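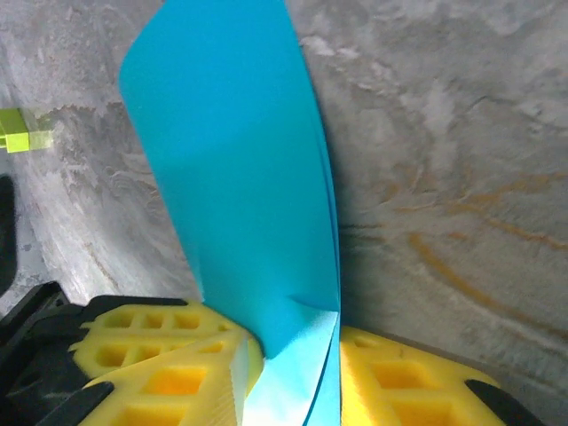
Corina Riedl told me my old instructions skipped the part where you let the stack settle, and that her first Varater binder came out with every page leaning left. She was right, so I've rewritten this whole section.

Section 4: Loading and Binding Your First Booklet

I'm assuming you've got the Varater out of its box, the rubber feet are on, and it's sitting on a table that doesn't wobble. If you haven't put the feet on yet, go back to Section 3 (I'll wait!).

1. Fold your sheets in half, one at a time. I use 13 for a normal notebook, and colored paper works fine as long as it's about the same weight as the rest.

2. Run the bone folder down each fold. Press firmly from the middle out to the ends, then flip the sheet and do it again.

3. Tuck the folded sheets inside each other and stand the stack on its spine. Tap it on the table a few times and leave it under a heavy book overnight. I know, I know, you want to start stapling. Leave it.

Note: I bind in the evening and press until breakfast. In a damp April I give it longer.

4. Lift the clamp bar and lay the open booklet over the saddle, cover side up. The fold should sit right on the ridge.

5. Lower the clamp bar until you feel it catch. Slide the side guides in so they just touch the paper.

6. Pull the handle down in one smooth stroke. Half a stroke gives you a half-closed staple, and picking those out with a butter knife is how I scratched my saddle.

CAUTION: Keep your fingers off the ridge whenever the handle is up. Lock the handle before you clear a jam, even a tiny one.

7. Move the booklet along to the second mark and staple again. Check the inside to see that both staples are flat.

Note: The tray holds 300 staples, but mine feeds better if I don't fill it all the way. Push the spring back gently and listen for the click.

If the pages creep out past the cover at the open edge, that's normal with a thicker booklet. Trimming is in Section 5, and you'll want a fresh blade for it.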